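Frequently Asked Questions: Kitchen Linens and Cloth Care

How often should I wash dish towels?
Every two or three days if they only dry clean dishes. A towel that has wiped up meat juice or raw egg should go straight into the wash. If it smells sour, it has already waited too long.

What temperature do you recommend?
Our Hisari cotton towels can be washed at up to 200 degrees Fahrenheit, though most home machines never get that hot. A normal hot cycle is fine. Microfiber cloths should be washed warm and kept apart from cotton, which sheds lint onto them.

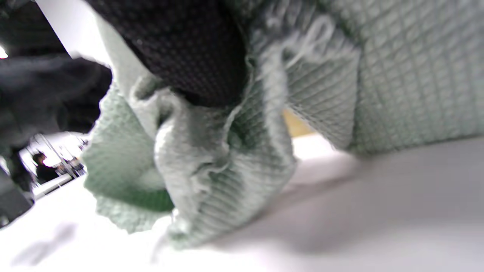

Can I use fabric softener?
No. Softener leaves a coating on the fibers, and the cloth stops soaking up water. If you have used it in the past, wash the towels twice with no softener and half the usual detergent. Dryer sheets cause the same trouble.

Will my towels shrink?
Cotton towels from the Viler line shrink slightly in the first three washes and then hold their size. The measurements on the label are taken before washing. Linen shrinks a little more, so hang it to dry if the size matters to you.

How do I get out grease stains?
Rub a drop of dish soap into the spot, leave it for 15 minutes, and wash as usual. Check the spot before you put the towel in the dryer. Heat sets grease, and a set stain is hard to remove.

Which cloth should I use to dry flatware?
Any flat, low-lint cotton will do. Dry stainless steel soon after washing if your water is hard. Wooden trays and boards should be wiped down and left standing in the air for an hour or so before they go back in a drawer.
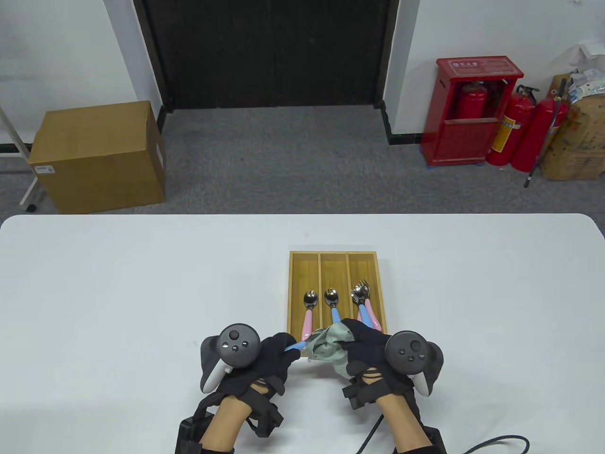 Do you sell to restaurants?
Yes. Bulk orders ship from our Clitex warehouse in packs of 90. Prices are on the trade page, and you will need a business tax number to open an account.

What is your return policy?
Unwashed items can be returned within 93 days. Washed items can be returned only if there is a fault in the weaving or the hem. Send us a picture of the fault first and we will email you a label.

Is the Ikonen striped towel coming back?
We expect it in October, in blue and gray only.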